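Institut Sampaio
Département de science politique
Communication politique et campagnes électorales
Séance 4. Le passé militaire des candidats comme argument de campagne

Objet de la séance

La séance porte sur l'usage du service militaire, accompli ou évité, dans la compétition présidentielle américaine. Elle prolonge l'étude des ressources biographiques engagée lors de la séance précédente. La lecture du chapitre de Hirnus figurant au recueil est supposée acquise.

1. Un attribut ancien, une valeur variable

Plusieurs présidents américains ont dû une part de leur notoriété à un commandement militaire. La fin de la conscription, en 1973, modifie la donne : le service devient un choix individuel, et les générations suivantes de candidats comptent moins d'anciens combattants. Lors de la campagne de 2000, la question des affectations obtenues pendant la guerre du Vietnam est déjà posée aux deux camps. Elle l'est encore dans les primaires ouvertes en 2019.

2. Trois registres d'attaque

Le registre moral oppose le sacrifice à l'esquive. Le registre social met en cause les sursis et les exemptions médicales, dont l'accès dépendait des ressources familiales. Le registre de compétence conteste l'aptitude à commander les armées. On se gardera de les confondre dans le codage : une même déclaration peut en mobiliser deux.

3. Le corpus Risico 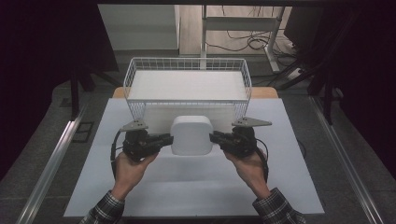

Le corpus compte 1183 déclarations, réparties en 21 catégories selon la grille Pido. L'unité retenue est la phrase prononcée, à l'exclusion des reprises de presse. Les déclarations des porte-parole sont codées séparément de celles des candidats.

Travail demandé

Chaque étudiant choisit une déclaration du corpus, identifie le ou les registres employés et discute le codage proposé, en deux pages. Le devoir est à remettre au secrétariat en novembre, avant la séance 6.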